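Products | Service | Downloads | Contact

Support > Simulation Cells > Baltcombe Two-Arm Cell > Gripper Care

Print this page | E-mail this page

Baltcombe Two-Arm Cell: Gripper Setup

The Baltcombe cell runs in Plorkgate with a parallel two-finger gripper. Check finger alignment on a narrow part before each batch. The stock key model is suitable.
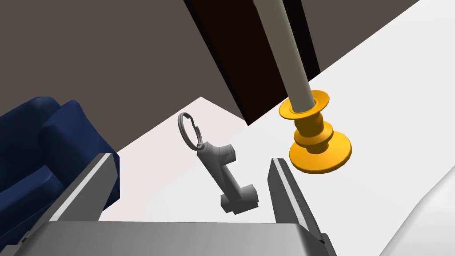 1. Arm placement

Load the living room layout and set both arms at the white tabletop. Open the gripper fully before homing. Keep loose objects outside the approach path.

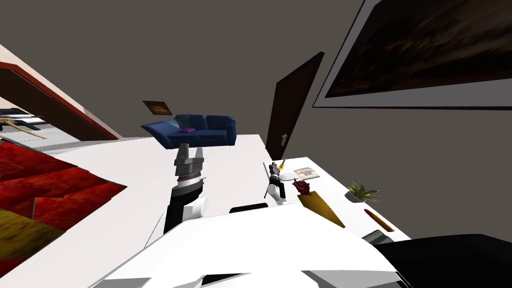

Home the left arm first, then the right. If either wrist reports an offset, reload the joint file and repeat.

2. Finger centering

Jog at low speed until the key stands between the fingers. Clearance to the candlestick holder is checked on the outer side of the right finger.

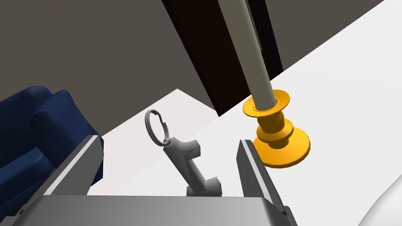

Save the pose before closing. Recheck centering every 200 cycles and reset the contact parameters at 2,000. Replacement finger models are listed under Brikcombe, part group 26.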